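Getting Tea Stains Out of Mugs (and Other Sink Jobs)

By Heriberto Nina
June

Brown ring inside the mug, won't budge in the dishwasher. Everybody has one. 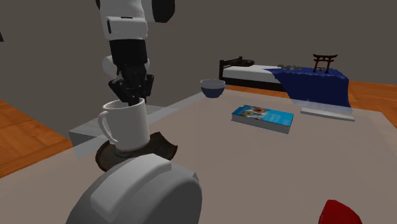 Baking soda first. Two teaspoons, a few drops of water, make a paste. Rub with a damp cloth, not the green scratchy side, that dulls the glaze and then stains grab on even faster. Rinse. Still brown? Fill with hot water, add a denture tablet, leave it overnight. Cheap ones work fine.

Gray scratchy lines from spoons – that's metal rubbed off on the glaze. Cream of tartar paste, 9 minutes, wipe.

Travel mug lids: pull the rubber ring out. Yes it comes out. Soak it seperately in white vinegar and water, 50/50, then dry it all the way before it goes back in. I do mine on Monday or they dont get done.

Sink smells? Usually the stopper. Lift it out, old toothbrush, dish soap, hot water down after. Never mix vinegar and bleach, not even a little.

Wooden spoons gone fuzzy – fine sandpaper, then mineral oil. Let it soak in and wipe off the extra.

More next time, mostly grout.

Related
Sterkwood cutting board: oil or wax?
Descaling a Kárason kettle
Loose drawer fronts, quick fix

We use cookies to improve your visit. Accept / Manage settings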